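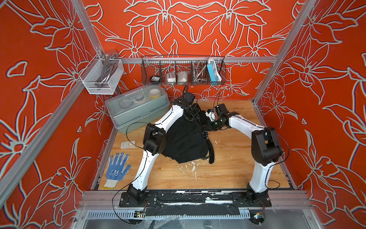 Vastis bench set, notes on the things and where they live. Read this before you pull the folder, it saves a lot of back and forth. The set covers ordinary household stuff on one worktop: clothing, small hardware, plumbing bits, tape, gloves. Storage is on the walls as much as on the table. Plumbing goes in the white mesh basket at the rear left, electrical and hose in the long black wire one with the dividers, tape in the toolbox with the see-through lid. Walls are the red lily pattern. If you are filtering by colour, the light-blue power strip and the grey-green box are the easy ones to pick out against it.

Version

Second release, 18 November 2021. Replaces the June one, which had two folders swapped. If your copy has a folder called Inano_old, bin it and download again.

What's in it

1309 entries, one line each in items.csv. Columns are name, group, home, note. Group is one of 5:
clothing
electrical
plumbing
tape and fixings
workwear

"Home" means where the thing goes when put away, not where it happens to be at the time. Lots of people trip on this. A glove lying on the table still has a home value.

Names

Plain words, lower case, Canadian spelling (grey, colour, aluminium is the one exeption, left as the supplier had it). Tap and faucet are both in there, sorry, the first half was typed up by someone else. Search both. Power bar and power strip same story.

Clothing

The messy part. Garments go in as found - crumpled, half folded, straps hanging out - and the name stays general unless the type is obvious. 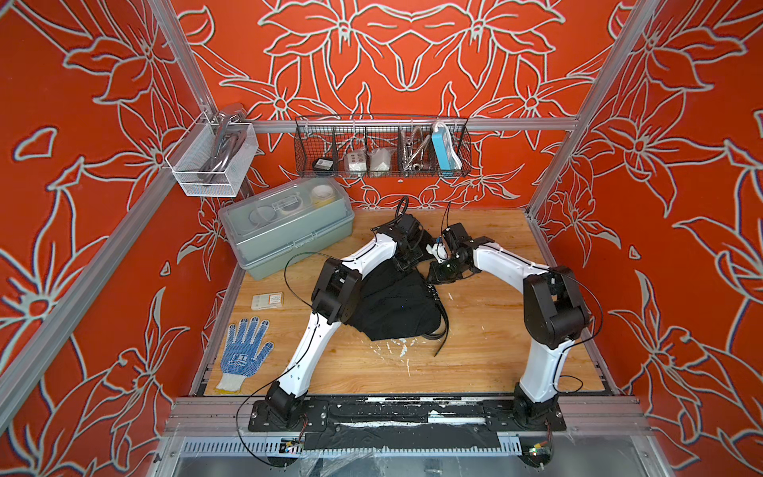 So "black garment" is a perfectly good name, and "shirt" is only used when you can see collar or sleeves. Straps, ties and belts attached to a garment count as part of it, no separate line. Loose ones get thier own. Work gloves are under workwear even when they turn up in with the clothing, both knit and leather.

Known problems

39 lines have no home filled in. Mostly small packets.
Bagged items are listed by contents where known, otherwise "bagged item".
Tape widths not recorded.
note column is capped at 4000 characters, anything longer got chopped.

To do

Merge tap/faucet. Split hose out of electrical, it only went there for lack of room. Check the Distora list against ours for duplicates.

Use

Free for teaching and research, credit Salminen. Fixes welcome, send the line and the correction, one per message please.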